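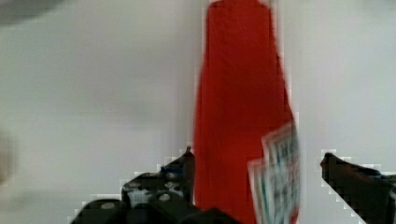 My dining table has been a fruit stand since December, and I have stopped trying to get it back. It started with a box of play food from Lekside, bought on a wet afternoon in Dromness when the shop was about to close. I went in for a birthday card and came out with fruit.

If you haven't looked at play food lately, go and look! The stuff I grew up with was hollow, shiny and all the same shade of orange, even the grapes. The new sets have jokes in them. Somebody at a drawing board sat down and decided that a banana is more fun once you've begun peeling it -- and they were right, because every child who visits us reaches for the banana first. Then they hand it to an adult and wait for the adult to take a bite. You have to take the bite. You also have to chew for a respectable amount of time.

I've spent the past few months playing with as many sets as I could borrow or buy, and my advice is to start small. Duvden sells a huge crate with 95 pieces, and it is a glorious thing to tip out on a rug, but most of it stayed on the rug. Our best games have come from a handful of pieces and a plate. Seven is plenty for an afternoon. With a short menu the cook has to make decisions, and the customer has to be talked into things. I was once served a strawberry as soup, then as the main course, and then, after a long wait and some whispering in the kitchen, as the bill.

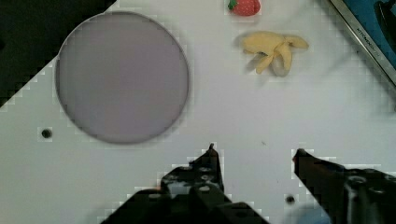
A strawberry, a half-peeled banana and plenty of white tabletop to serve them on.

Scale is the part I've become fussy about. I love a strawberry that is small enough to lose under a napkin, next to a banana that looks ready for the lunch box. Dreßler, whose fruit I'd been told was the best around, makes everything to fit the same little basket, so the pear and the cherry come out nearly equal. They are lovely to hold and I wouldn't part with them, but the shopkeeper in our house sorts them into a pile called "apples" and charges one price.

The prices, by the way, are wild. A strawberry has gone for 4000 and a banana for 1499, in a currency that has never been explained to me. Haggling is allowed if you do it in a funny voice.

What surprised me most is how little the rest of the kit matters. We had a toy stove for a while, with knobs that clicked, and it was ignored within a week. A plate from the real cupboard did better than any of the play ones. It's big, it's plain, and it has been a pizza, a pond and a steering wheel. Leave plenty of bare table beside it, too. The games need somewhere to spread, and a crowded table turns into a sorting job fast.

Washing up is easy enough: a bowl of warm water with a drop of soap for the plastic pieces, a damp cloth for the wooden ones, and everything laid out on a towel overnight. Check the banana skins while you're at it. Ours collect crumbs from real toast, and last month I found a raisin in there that had been sold to me twice.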